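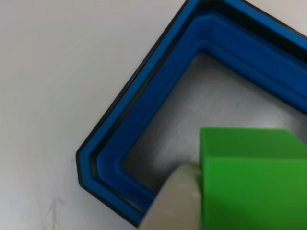
Rokeya Begum put it to me bluntly when she read the first draft: a machine that can't be trusted to clear a kitchen table shouldn't be described as nearly ready for one, however good its numbers look. I've kept coming back to that remark while writing this section, and I think she's mostly right, so let me set out where I agree and where I'd push back a bit.

4.1 What we mean by a chore

When people at home say "tidy up", they mean a great heap of little jobs bundled together. You spot what's out of place, decide where it lives, pick it up without knocking over its neighbours, and let go of it somewhere sensible. Our task takes one small slice of that. There is a green block, there is a blue bin with a flat grey floor, and the gripper has to deal with the one in relation to the other (in or out, depending on the instruction). A toddler would be bored by it in a minute!

I still think it's the right slice to start with. Áine Keogh and I spent most of August arguing over whether to begin with crockery, and we gave up on the idea once we'd seen how much of our time went on the bin walls. The sides slope inwards, the corners are chamfered, and a finger coming down near a wall has very little room to play with. If the block has ended up close to the side, the easy grasp from straight above may need turning, and choosing that turn is where our policy earns its keep or falls flat. Figure 3 gives an idea of the spacing between the bin, the block and the fingers.

We collected 2616 attempts in all, with 800 held back for testing. Mirko Longo ran the longest sessions and noted down anything odd, which I'm grateful for, as half of what follows comes out of his notebook.

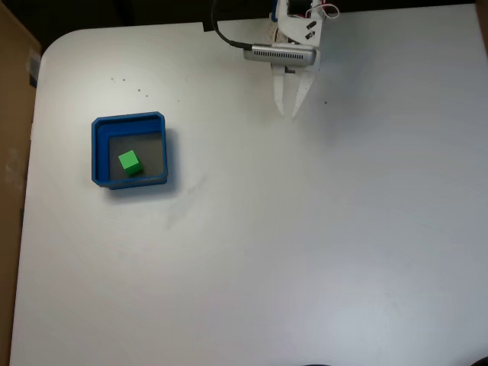

Figure 3. The bin task. The block is on the grey floor, nearer the left inner wall than the right; the gripper is above the table, to the upper right of the bin, with its fingers slightly open.

4.2 Where it goes wrong

Most of our failures were dull ones. The fingers closed a touch early, or came down on the top of the block, or pushed it along until it met the wall. We saw 33 failures of that last sort in the held-back set, and in 18 of them the arm then carried on quite happily as if it were holding something. That's the part that bothers me. A person who misses a mug knows straight away that they've missed it — the policy often doesn't, and it will go through the whole motion of putting down a block it never picked up.

Italo Piras suggested adding a check on finger width before the lift. We tried it and it does catch the empty grasps, though it also slows everything down, and it's no help at all when the block is held by one edge and about to slip. I'd like to see the check learned along with everything else, but we haven't managed it yet.

So, back to Rokeya's point. For a shop floor, where the same bin can sit in the same spot all day and somebody can walk over when things jam, I'd say we're fairly close with jobs of this size. For a kitchen I wouldn't put a date on it. Our bin stays put, our block is a bright colour and keeps its shape, and none of that holds for a wet tea towel or a bag of flour with the top open. The tests with soft objects are described in Section 5, and they went a good deal worse.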